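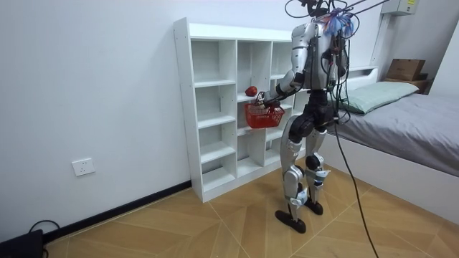

I-hsuan Kan wrote on 17/02/2022:

> I'm about to let out my second bedroom for the first time and I can't settle on furnished or unfurnished. The person asking wants it furnished and would start in August. I was thinking rent of 674 a month and a deposit of 400, bills included. Do people here put the furniture in the agreement? And what do you do about the deposit if something gets scratched? I don't want to be petty, but I also don't want to buy a new bed every year.

I've let a room on and off for a good while, first on Lominitz Street and now at the Rastik building, so I'll take these in order. I'm not a lawyer, and the rules on lodgers are different from the rules on tenants in a separate unit. Check which one you are before you sign anything.

**Furnished or not**

Furnished, if you have the pieces already. Most of the people who want a single room in a shared apartment are coming for a job or a course and don't own a bed. The ones who do own furniture usually own too much of it, and then you have their sofa in your hallway for a month.

Keep it plain. Bed, shelves, something to write at, a lamp, a chair. I used to put in a rug and some pictures and ended up storing them every time someone new moved in. I stopped after the third lodger.
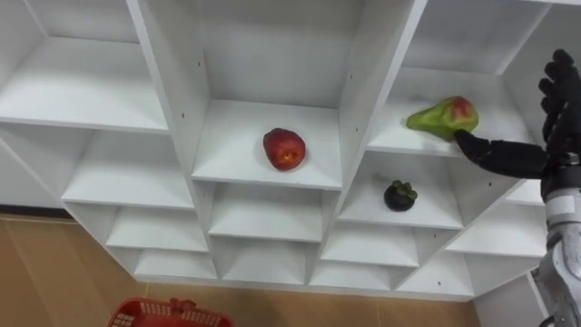
*White cube shelving, left side bare.*

For storage I'd go with open shelves over a dresser. Drawers are the first thing to break and the hardest thing to argue about later. You do need to fix any tall unit to the wall, whatever it is, and that should be your job and not the lodger's. Check with your building first about drilling. Rastik wanted a form for two screws.

**Putting it in the agreement**

Yes, always. One page, stapled to the back, signed by both of you on the day the keys change hands. Room by room if they get use of the kitchen. Mine has three columns: the item, its condition when they moved in, its condition when they left. The last column stays blank until the end.

Write down the faults. People skip this part and then regret it. If the bed frame has a chip, put "chip, left side of headboard." If a shelf has holes in it that aren't used for anything, put that too. A list that says "good" next to every line is no help to either of you.

I'd also take photos the same day and send them to the lodger by email. That way you both have the same set with the same date on it, and if they disagree with something they can write back that week.
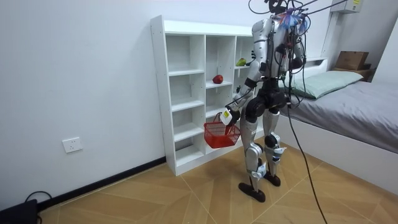 Then there's the question of what happens to the things they buy while they live there. I had a lodger put up a curtain rail, a nice one, and leave it behind, and the next one took it with him when he moved out. It wasn't on any list, so I had nothing to say about it. Now I add a line whenever something stays.

**The deposit**

Your 400 sounds fine to me for one room. Going higher puts people off, and it still wouldn't cover a real disaster. Find out whether you have to keep it in a separate account where you live – in Altesetti you do, and you have to say in writing where it is.

As for scratches, ordinary wear is yours to pay for. A mark on the floor where the chair goes back and forth is wear. A burn is damage. For anything in between I work out what the thing would sell for secondhand, and it's usually so little that I let it go. In all this time I have kept money back from one person, and that was for a mattress.

**Bills and notice**

I'd think again about bills included. A room at 674 with heat can turn out to be a poor deal for you in winter. What I do is include a fixed amount and split anything over it, with the actual bills shown. No one has complained so far.

You didn't ask about notice, but put it in. I had 90 days for a while and it was too long both ways. If things go wrong in a shared kitchen, 90 days is a very long time. One month suits me better, and people have still tended to stay through to the end of the term. 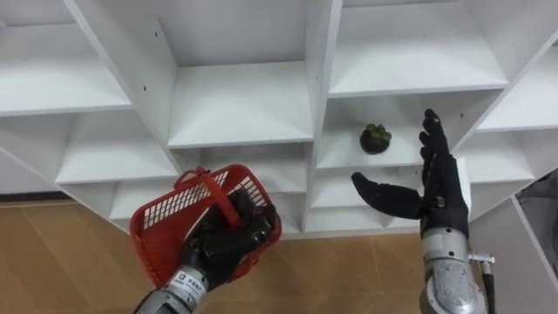 *Cube shelving and red basket.*

If you need a bed moved up the stairs, Lui did mine and took the old one away on the same trip. Ask for the price with stairs included, as they quote for ground floor unless you tell them.

I can send you my inventory sheet off-list. It's a plain text file, so you'd have to set up the columns yourself.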